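Sternwood Forum > Automation > Shows, visits and open days

Thread: Tisier open day at Ledness, anyone else go?

deisy_huanca
Went to the Tisier open day in September. Most of it was the simulation room, where they run everything in software before a real arm gets to try it. Signed in as visitor 106 and still got a seat near the big screen. Posting a few screenshots from the handout.
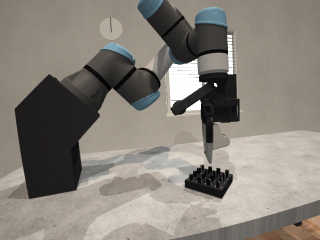 The peg task was the part I went for. We have a similar fixturing job at work and I wanted to know how they handle the approach. The presenter said they bring the gripper in vertical and only correct the last bit of the move. You can see it pointing straight down over the block, with the tip just above the back pegs. I asked about side approaches and he said they dropped those in the spring.

gantry_mike
I was in the afternoon group. Same talk, but the questions ran long and we lost the second half. Did you get the knob panel?

deisy_huanca
Yes, we got it right after the coffee break. Every knob has a little label, D4, D3 and so on. They said it took 637 runs before they were happy with the panel layout.
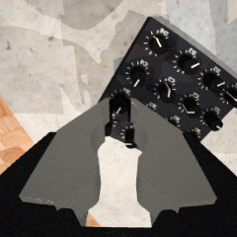

What I liked is that they let people call out a knob and then ran it. Somebody picked one in the back row and the planner took a while to think about it. No complaints from me, I would sooner see that than a canned video.

oldrelay
I don't see the point of an open day where you look at a screen. If I drive 2 hours I want to see metal move. Anybody can make a simulated arm look good.

Ravindra Upadhyay
I disagree. The contact settings were in the handout, page 4, and they answered questions on friction for twenty minutes. You don't get that at a trade booth. I do agree they should have had one real cell running next to it.

oldrelay
Fair enough on the handout. I left before that. Still think the drive was too long.

gantry_mike
Does anyone have the wide view of the peg setup? I want to check the reach from the pedestal against ours.

deisy_huanca
This one has the pedestal and the peg tray both in it. 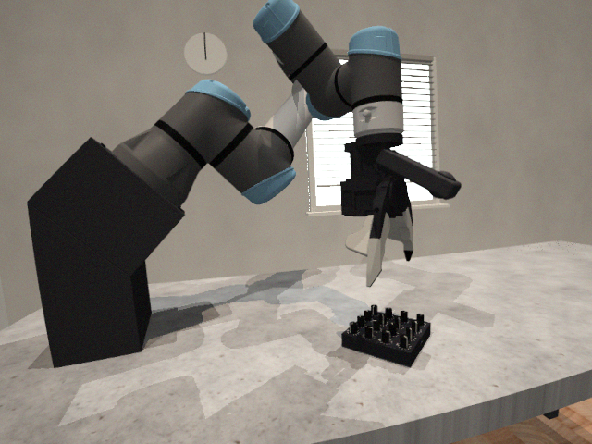 Practical stuff for next time

deisy_huanca
Parking is behind the Tamošiūnaitė building, not at the front. Door code came by email. Lunch was sandwiches. Room 246 is up the back stairs and the signs stop at the first landing.

gantry_mike
Thanks. Our pedestal is shorter, so I'll have to redo the numbers.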